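Trarkside 탁상 작업 규칙집 사용 후기: 책을 파일꽂이에 꽂는 작업에 적용해 보았습니다
작성일: June 16, 2020

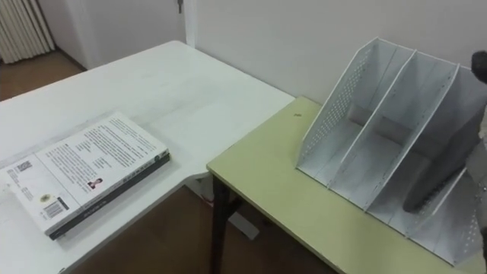

규칙집이 먼저이고 로봇은 나중이라는 말은 듣기에는 좋지만, 저는 현장에서 규칙집을 끝까지 읽는 사람을 아직 못 보았다고 Bergeron 게시판의 한 회원이 댓글에 썼습니다. 두꺼우면 안 읽고, 얇으면 필요한 내용이 없다고도 했습니다. 저도 그 의견에 절반은 동의합니다. 그래서 이번에는 처음부터 끝까지 읽고, 그대로 따라 하면서 이 후기를 씁니다. 한국어가 제 모국어가 아니어서 표현이 조금 딱딱할 수 있습니다. 양해를 부탁드립니다.

Trarkside 규칙집은 작은 로봇 팔로 책상 위의 물건을 정리할 때 지켜야 할 내용을 모은 문서입니다. 본문은 7개의 장이고, 뒤에 점검표가 14항목 있습니다. 인쇄본도 있지만 저는 파일로 받아서 사용했습니다.

제가 고른 작업은 단순합니다. 흰 책상에 눕혀 놓은 두꺼운 책을, 옆의 연두색 책상에 있는 세 칸짜리 흰색 파일꽂이에 세워서 꽂는 것입니다. 쉬워 보이지만 규칙을 시험하기에는 좋은 작업이라고 생각합니다. 책상 두 개의 높이가 조금 다르고, 꽂이의 칸은 앞쪽으로 갈수록 낮아지기 때문입니다.

가장 도움이 된 부분은 작업 영역에 대한 2장입니다. 높이가 다른 면을 이어서 사용할 때는 두 면의 높이를 따로 재고 따로 기록하라고 되어 있습니다. 저는 전에 한쪽 값만 입력해서 꽂이를 밀어 넘어뜨린 일이 있습니다. 규칙대로 두 값을 모두 입력한 후에는 그런 일이 없었습니다. 바닥도 점검 범위에 포함하라는 문장이 있는데, 이것은 읽기 전에는 생각하지 못했습니다. 책상 다리 옆에 떨어진 작은 물건도 사람이 발로 밟으면 위험하고, 팔이 움직이는 동안 주우려고 몸을 숙이면 더 위험합니다.

4장은 물건을 잡는 순서에 대한 내용입니다. 손가락이 칸 안에 들어가 있을 때는 옆으로 움직이지 말고, 반드시 위로 먼저 빼라고 합니다. 얇은 칸막이가 있는 꽂이에서는 이 규칙이 정말 중요합니다. 속도는 칸 근처에서 낮추라고 하며, 연습할 때의 하중은 500 g 이하를 권합니다. 제 책은 저울에 올려 보니 그 안에 들어왔습니다. 그러나 더 무거운 책으로 연습하고 싶은 사람에게는 설명이 부족합니다. "담당자가 판단한다"라는 문장 하나로 끝나는데, 혼자 작업하는 사람은 누구에게 물어야 합니까?

표지에 대한 주의도 있습니다. 바코드나 QR 코드로 물건을 인식하는 경우에는 코드가 있는 면을 위로 놓고 시작하라고 합니다. 저는 뒤표지가 위로 오게 놓았습니다. 코드를 사용하지 않는 설정이라도 시작 자세를 항상 같게 하면 기록을 비교하기가 편합니다.

아쉬운 점도 적겠습니다. 첫째, 용어가 통일되지 않았습니다. 같은 부품을 3장에서는 "집게", 5장에서는 "손"이라고 부릅니다. 저 같은 외국인 독자는 서로 다른 부품이라고 생각하고 한참 찾았습니다. 둘째, 점검표의 순서가 본문의 순서와 다릅니다. 비상 정지 확인이 6번에 있는데, 저는 이것을 1번으로 옮겨서 사용하고 있습니다. 셋째, 조명에 대한 내용은 두 줄뿐입니다. 칸막이 그림자 때문에 칸의 깊이를 잘못 읽는 문제는 다루지 않습니다.

전에 사용한 Novora 안내서와 비교하면, Novora 쪽은 그림이 많고 읽기 쉽지만 왜 그렇게 해야 하는지 이유가 거의 없습니다. Trarkside는 그림이 적은 대신 각 규칙 아래에 이유를 짧게 적었습니다. 초보자에게 먼저 권하라면 Novora를, 기록을 남기며 오래 작업할 사람에게는 Trarkside를 권하겠습니다. Drurkholm에서 나온 문서는 아직 읽지 않아서 비교할 수 없습니다.

개정판은 July에 나온다고 안내되어 있습니다. 급하지 않은 분은 용어가 정리되었는지 확인하고 받으셔도 됩니다. 저는 지금 판의 점검표를 인쇄해서 책상 옆 벽에 붙일 생각입니다.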